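Sourdough shelf-life notes, continued from the last notebook, the one with jam on it.

Last updated: October

The question is still the same one. Does the Bralleo rye starter keep its rise after a stretch in the fridge without feeding, or have I been telling customers a comforting story? I have been saying "it'll be fine" for years with the confidence of a man who has never checked.

Setup, for whoever reads this after me. Two jars from the same mother. Jar Z lives in the Zuvham fridge, which holds its temperature. Jar N lives in the old Nijs, which holds a grudge. Both were fed once, lidded loosely, and left alone for 30 days. I then took a spoonful from each, fed it equal weights of rye and water, and marked the level with a rubber band.

Jar Z doubled in 7 hours. Jar N took 11 and smelled like a nail salon. Both made bread. The N loaf was flatter and more sour, and Gergely Farkas ate most of it standing up, so his complaints about the crumb have been noted and given the weight they deserve.
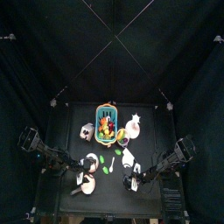
Back bench, October

Second round started at 6:40 a.m. Same jars, but this time they get 48 hours of daily feeding before the bake, to see whether N recovers or is just like that now. Flour is from the Urnis sack, lot 3577. The earlier round used lot 1647, and yes, I know that changes two things at once. The old sack ran out. Science will have to cope.

Things to fix before I believe any of this:

The lid on N sits crooked. It may be drying out on top, which would explain the gray crust better than my theory about the fridge's character.

The rubber band slides. Gergely wants tape. I told him tape leaves gum on the glass, he said so does starter, and we are using tape.

Water has been "room temperature," a phrase that covers most of my sins. Thermometer from now on, 77°F, written down each time. The blank column in the last notebook stays blank. I am not going to fill it in from memory, however tempting.

First feed of round two: Z was up by half before lunch. N had three bubbles and a skin. Evening check, Z past the tape and domed, N moving at last, smell down from nail salon to cider. Stirred both down, fed again, wiped the rims.

Still to do: weigh the empty jars, which I should have done at the start. Order more rye. Ask Gergely where the small scraper went, since the last entry in his handwriting says "borrowed" and gives no further details.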